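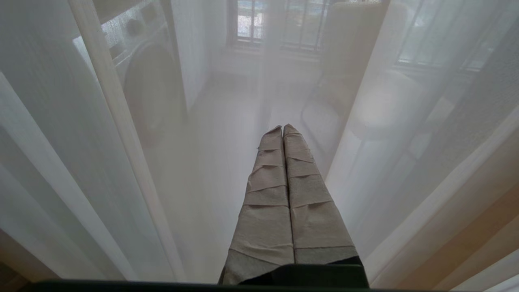
Gerrit Joubert on plotting backwards

Category: Author Interviews

Gerrit Joubert writes crime novels set in Grekby, a harbour town he made up for his first book and has since mapped street by street. The fifth in the series, Plodon, comes out in March. We spoke on February 24, 2020, mostly on method.

Joubert starts with the last chapter. He writes it in full, then works back to the opening by listing what each character must know for the final scene to hold. "It's a dependency list," he says. "If Kruger accuses the harbour pilot in chapter 54, he needs the tide table, the receipt and the sister's statement. Each of those has to come from an earlier chapter. I put a chapter number against each one and then I can see the gaps."

The list for Plodon ran to 35 entries. Two were cut in the second draft, when his editor at Bruvmont pointed out that the reader would have solved the receipt long before Kruger did. The chapters were renumbered once, at the end. He doesn't renumber during drafting, as his notes refer to the old numbers and the errors are tedious to trace.

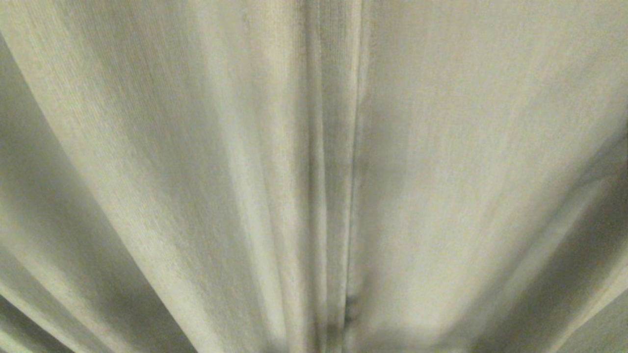

Chapter length is fixed before he begins. Joubert allows himself 30 minutes of story time per chapter and treats any overrun as a fault in the outline. Description gets a small share of that, and he drafts it separately. Curtains are his usual test piece. Pale cloth, gathered tightly low down, with the folds opening out towards the top, will take up a page if he lets it. "The folds are grey in the dips and cream where the light catches them. Fine. One sentence. After that Kruger has to do something in the room or I've lost the half hour."

Dialogue is drafted last. He writes each exchange first as plain statements of fact, in order, and converts them to speech once the order is settled. Accents are left out. Speech tags are "said" or nothing.

On revision he is specific. The first pass checks times and distances against the town map. The second checks who knows what. Only the third deals with style, and he reads that one aloud over several evenings. "I can hear a repeated word. I can't see one."

Readers have asked whether Kruger will leave Grekby. Joubert has the last chapter of book six written, and it takes place on the ferry. He would not say in which direction it is travelling.

Plodon is published by Bruvmont in paperback and e-book. The earlier Grekby novels remain in print and can be read in any order, though Joubert recommends leaving the third until after the second.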